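Grasp Planner Notes, March

The Vorik planner now selects a hold for small rounded objects in two stages. The first stage samples 64 candidate poses and discards any in which the gripper would touch a wall or panel. The second ranks the remainder by how evenly the two fingers would close. Stiko, our older planner, combined both steps in a single score, and a poor result was difficult to trace to its cause.

I have also revised the perception settings. The Bindwood rooms carry busy surfaces — lattice windows, marble, fine red grids — and the segmentation step had been merging small objects with whatever stood behind them. The depth check now runs before the color check. The limit on replanning attempts has been raised from 20 to 40, and the log records the pose chosen at each attempt.
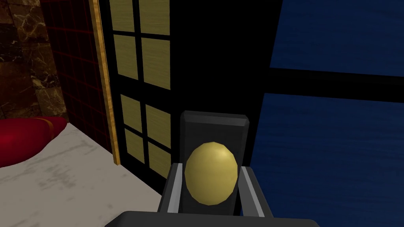
Urquhart Laboratory | Manipulation Software Group

Egg held upright between the two fingers in simulation, with the window and the blue panels behind. The finger force setting remains under review, and the rendered tests do not yet cover soft objects. Corrections may be sent to the group.

Evander Baird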